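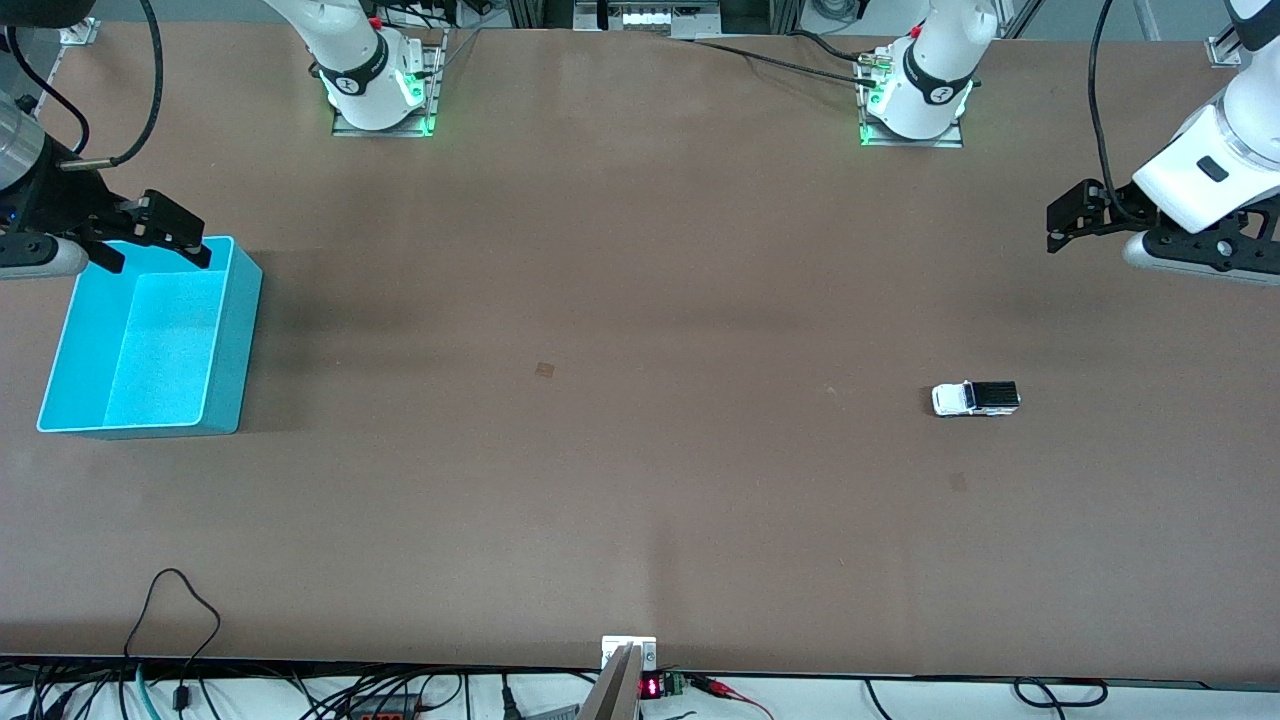

Reading the Tie-In: What Companion Books Do After the Movie Is Over
Term project report, Popular Print and Its Readers
Thảo Lý
Dec 23, 2020

1. The question

My project began with a shelf in the Leltville public library labeled "Film & TV, Oversize." It holds the books that come out alongside a fantasy movie and contain no story: the atlases, the creature guides, the "official archives" of places that were built in a parking lot and taken down by January. I wanted to know who these books think is reading them.

My proposal promised to cover the whole genre since the silent era. My instructor, Dr. Kim, wrote "ha" in the margin, and the scope was revised.

2. The books

I settled on three titles attached to the Plendel movies, all published by Zirnitz. The Plendel Atlas is the big one, 176 pages with fold-out maps. The Plendel Bestiary is shorter and smells strongly of ink. The Keeper's Notebook pretends to be the diary of a character who has four lines in the second movie and dies during one of them.

I read each book twice, once straight through and once the way I suspect people really read them, which is on the floor, from the middle. On the second pass I sorted every caption into one of two piles. "Inside" captions talk as if Plendel exists ("The marsh gates are closed at dusk"). "Outside" captions admit that somebody made it ("The marsh gates were foam").

3. What I found

The three books have 880 captions between them. Of these, 508 are inside captions and the rest are outside. I expected each book to pick a side, and only the Notebook does. The Atlas changes its mind mid-page. One spread gives the depth of the Lower Harbor in fathoms and then, in the same typeface, thanks the paint department for the water.

The Bestiary is the strangest case. Its creature entries are all inside, down to diet and mating season, but the sidebars are interviews with the people who sewed the fur. A reader who believed in the marsh hound on the left side of the page would have to stop by the right.

I don't think this is carelessness, or not only that. A ten-year-old wants the hound to be real and also wants to know where the zipper is. The books sell both to the same kid for one price.

4. Problems

Some captions refused to be sorted. "The throne weighs 900 pounds" could be a fact about a throne or about a prop, and the Atlas isn't telling. I put it under inside after a long evening with it.

The removable letters in the library's Notebook had been removed. I worked from a secondhand copy, in which a previous owner had answered two of them in purple pen. I left the replies out of the count, though they were better than the letters.

5. If I had another semester

I would add the paperback reissues, which drop the fold-outs and keep the sentences telling you to unfold them.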